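Theme and plugin notes, August

Quick one this month, I'm writing between two migrations and the coffee is gone. If you only read one bit, read the bit on menus, because that's the one that will bite you.

Gatley 4 is out of beta

So the big thing. Gatley, the theme about half of you are running in some form, finally has its block version out of beta. I've had it on three sites since it went public. Two small shops and a choir. Mostly good. Faster in the editor, a lot faster, and the old options panel (the one with the tabs inside tabs) is gone. Everything lives in the site editor now.

What you get: 14 page patterns, 11 color styles, a proper footer builder, and a header that doesn't jump when the page loads. That last one I have been complaining about for a long time. Thank you to whoever fixed it.

What you lose: the slider. Gone completely, no replacement. If your home page has a Gatley slider on it and you update, you get a blank gap where the slider was. No warning, no error, just a gap with padding. Take the slider out first. Put a cover block in, one picture, one headline. Your visitors weren't clicking to slide four anyway.

Also gone, the per-page sidebar setting. You now make a template with a sidebar and assign it. More work the first time, less after. If you've got different sidebars on 20 pages, well. Set aside an afternoon.

Menus, please read

Olga Vieira wrote in about this and then I hit the same thing the next morning. When you go from Gatley 3 to 4 the old menus are still in the database but the new header doesn't pick them up. It builds a page list instead. Every page. Including the thank-you page, the test page, the page called "old about do not use".

Fix is simple:

Open the site editor, go to the header part.
Click the navigation block.
In the side panel, open the three dots next to Menu and pick your old one from the import list.
Save. Then check it on a phone.

The phone check matters. Dropdown parents that used to open on tap now go straight to the parent page unless you switch on "open on click" in the same panel. Olga had a parent item with no page behind it, just a hash, so on a phone the whole submenu was unreachable. She only found out when a customer called asking where the price list went.

If the import list is empty, your old menu probably wasn't assigned to a location. Switch back to the old theme, assign it, switch forward again. Clumsy but it works. I did it at 6 a.m. so the site wasn't busy.

Child themes

Several questions, same answer to all of them. A child theme of Gatley 3 won't carry over. The template files have moved and the function names changed. Your CSS might half work, that's worse than not working, because you'll spend an hour chasing a margin. Start a clean child theme, copy over only what you still need. I moved one last week that had 300-odd lines of custom CSS and in the end we kept maybe a screenful. The rest was covered by the style settings or was fixing things that aren't broken any more.

Keep a copy of the old one somewhere. Obviously.

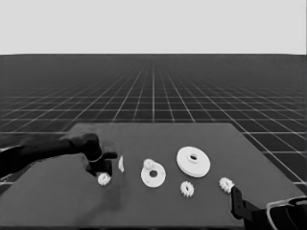 Fonts are the other thing people trip on. Gatley used to pull them from outside, now it stores them locally in the uploads folder. Good for speed and good for privacy. But if your host has locked down file types in uploads the fonts silently fail and you get Times. Muthoni Nyamweya had this on a cheap shared plan, one email to support and they sorted it. Ask them to allow woff2. They'll know what it is.

And only load the weights you use. Regular and bold, maybe one more. I saw a site with nine weights of the same font and the owner couldn't tell me which ones were in use. Neither could I.

Urio forms

Urio pushed an update that changes where entries are stored. They've gone from post meta to their own table, and the move runs in the background after you update. On a small site you won't notice. On a site with years of entries it can sit there for a while, and while it's running the entries screen looks empty. Don't panic, don't reinstall, and for the love of god don't restore a backup over the top of it halfway through. There's a progress line under Tools. Wait for it.

The new spam check is decent. I turned off the separate captcha on two sites and so far the junk hasn't come back. One catch, it wants the page uncached. If you run page caching, exclude your contact page or people will get "session expired" on submit. Godelieve De Haan tested this more carefully than I did and says excluding the page is enough, you don't have to turn off caching for the scripts too.

She also says the date picker still starts the week on Sunday whatever your site setting is. Reported. No answer yet.

Small stuff

Rorberg, the gallery plugin, now does captions under the image on phones instead of over it. Update and clear your cache, nothing to set. If you've got your own caption CSS, look at it on a narrow screen, mine was doubling up.

Image sizes. Every theme you have ever tried may have left its own sizes registered, and every upload gets cut into all of them. Junhao Xiao cleaned out a uploads folder for a client and found each photo existed in 15 versions. There are plugins that list the registered sizes and let you untick them. Do that before you regenerate thumbnails, not after. After means doing it twice.

Background images: if you set a different one per page, please compress them. Width of 1920 is plenty. I keep finding full camera files stretched behind a login form.

PHP. Check which version your host has you on. It's in Tools, Site Health, under Info, Server. If it's a 7 of any kind, move. Backup, staging copy, switch, click around, then do the live one. The usual breakage is some abandoned shortcode plugin. Speaking of which.

Shortcodes left behind

When you switch off an old theme that came with its own shortcodes, the shortcodes stay in your pages as plain text in square brackets. Column half, column half, button color red, that sort of thing. Google indexes them too. Search your own site for an opening square bracket and see what turns up, it's a bit of a shock the first time.

For a few pages just fix them by hand and swap in blocks. For a lot of pages, use a search and replace tool, but run it dry first and read the results. I replaced a closing tag once without the opening one. Long evening.

Reader question

Saimi Ahonen asks whether she should pay for Tokik's pro version or stay with the free one. She's got a portfolio, about fifteen projects, one contact page, no shop.

Stay free. The pro version adds filtering, a mega menu, shop templates and priority support. You don't need a mega menu for five links. Filtering is nice but with that many projects people just scroll. The thing I'd pay for is the support, and only if you're on your own and the site brings in money. Otherwise the free forum is fine, a bit slow, answers usually turn up in a day or two.

If you do want filtering without pro, the query loop block and a row of category links gets you most of teh way. No animation. I don't miss it.

Before you update anything

Same list as always, pasting it again because new people:

Backup of files and database, downloaded, off the server.
Update on staging.
Look at home, one post, one page, the form, the 404.
Send yourself a test message through the form.
Then live, at a quiet hour.
Clear all caches, theirs and yours.

Next issue is mostly about speed, I've got a pile of before and after test results from the Gatley sites and want to check them properly before I say anything. If you've moved to version 4 and have your own figures send them over, with the name of your host if you don't mind, I won't print it without asking. Screenshots of weird header behavior also welcome. Just reply to this email, it comes straight to me.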